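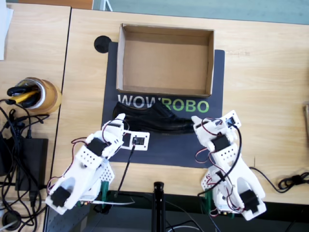

I stopped by the Eslow school district's summer bridge kickoff this morning, mostly for the free coffee, and ended up staying until noon. The district is putting tutors in all its middle schools starting in September, and 40 of them were packed into the library at Cetton Middle getting their badges and their first pep talk.

Superintendent Esperanza Calvo kept it short (bless her). "Learn the kids' names first," she told them. "The math can wait a day."

The tutors will work with more than 200 sixth graders who need extra help in reading and math, three afternoons a week. The school board signed off on the money last spring after a pretty long fight, and I sat through every minute of it, so it was nice to see real people in the chairs!

I got talking with Trygve Torvik, a retired bus driver who signed up after his granddaughter started at Cetton. He's nervous about fractions. Me too, Trygve.

Training runs through the end of the month. Families can sign up at any middle school front office, and Paweena Phromma at the district is taking calls from parents until 4 p.m.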